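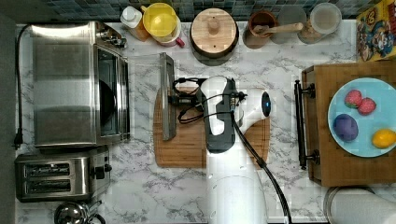
Effect of Camera Placement on Grasp Success in a Cluttered Kitchen Setting

Project report, Manipulation Lab course
Group: Yayra Laryea, Mikkel Lauritsen, Irén Fekete
Supervisor: Rupert Haslinger

Summary

We compared two camera setups for a learned grasping policy on a single robot arm working at a kitchen counter. The first used only the camera on the wrist. The second added a fixed overhead camera. Both policies were trained on the same set of demonstrations and tested on the same layouts. The two-camera policy completed more trials, and most of the gain came from the approach phase. Performance on the final closing of the gripper did not improve.

1. Background

Wrist cameras are common in small manipulation projects. They move with the gripper, so the target grows larger in view as the arm approaches. The drawback is that the target can be outside the view at the start of a trial, and the policy then has to find it by moving. A fixed camera sees most of the work area at all times but has less detail near the fingers, and the arm itself blocks part of the view.

An earlier group, supervised by Mawar Tambunan, tested the wrist camera on a bare table and had few failures. Their report suggested repeating the test on a surface with everyday objects left in place. That suggestion is the starting point for this project.

2. Setup

The arm works over a kitchen counter with a white and gray marble pattern. Appliances and storage containers stay on the counter during all trials. The toaster oven and the two-slot toaster are to the left of the work area, and a row of jars and cups stands along the tiled wall. The bamboo cutting board in the center is the place area. The pick area is the light blue plate in the wooden tray on the right. Strawberries, a plum and a lemon were used as targets, which gave us a range of sizes and colors.

The overhead camera looks straight down at the counter. The wrist camera is mounted on the side of the gripper. Images from both were reduced to the same resolution before training. Control ran at 10 Hz on the lab workstation, using the Estik control software already installed there.

The counter surface caused a calibration problem in the first week. The gray veining produced false matches in our feature-based alignment script, and the overhead view drifted relative to the arm base. We replaced the script with a manual procedure: the gripper is moved to a set of marked points, and the operator clicks the fingertip in the overhead image. Lauritsen repeated this procedure before each recording session.

3. Data collection

We recorded 437 demonstrations by teleoperation. Each one starts from the same rest pose, moves to a target on the plate, closes the gripper, lifts, and releases the item over the cutting board. Laryea and Fekete shared the operator role. Demonstrations were discarded if the item was dropped outside the board or if the operator paused for a long time in the middle of a motion. The number above is the count after discarding.

The arrangement of items on the plate was changed between demonstrations. The tray was not moved. This is a limit on the results, since the policy may have learned the tray position from the arm state alone.

4. Training

Both policies use the same network, with one image encoder per camera and a shared action head. The one-camera version drops the overhead encoder and is otherwise unchanged. Each was trained until the validation loss stopped falling. We did not tune the two versions separately.

5. Evaluation

Each policy was run for 40 trials. Plate layouts were drawn up in advance and used for both policies in the same order. A trial counted as a success if the named target was released on the cutting board within the time limit. Failures were sorted by phase: approach, closing, or transfer.

6. Results

The one-camera policy failed in 18 trials and the two-camera policy failed in 10. With the wrist camera only, the most frequent failure was in the approach phase. The gripper moved toward the tray, stopped short, and made small repeated corrections until the time limit. With the overhead camera added, this behavior was rare.

Closing failures were similar for both policies. The strawberries were the hardest target. When two of them were placed side by side, the fingers often came down between them and closed on neither. The lemon was picked most reliably. Transfer failures were few and involved the plum, which slipped during the lift.

7. Discussion

The results support adding a fixed view when the target may start outside the wrist camera's view. They do not show that the overhead camera helps with clutter as such. The containers along the wall were never close enough to the path to block it, and we did not run a condition with the counter cleared. Without that condition, we cannot separate the effect of clutter from the effect of starting distance.

The overhead view also loses the plate when the arm passes over it. We expected this to hurt closing performance, but the wrist view appears to have been enough at that stage.

8. Remaining work

Move the tray between demonstrations and retrain. Run both policies on a cleared counter. Record more strawberry pairs. The calibration notes and the layout sheets are in the group folder with the trained weights for both policies.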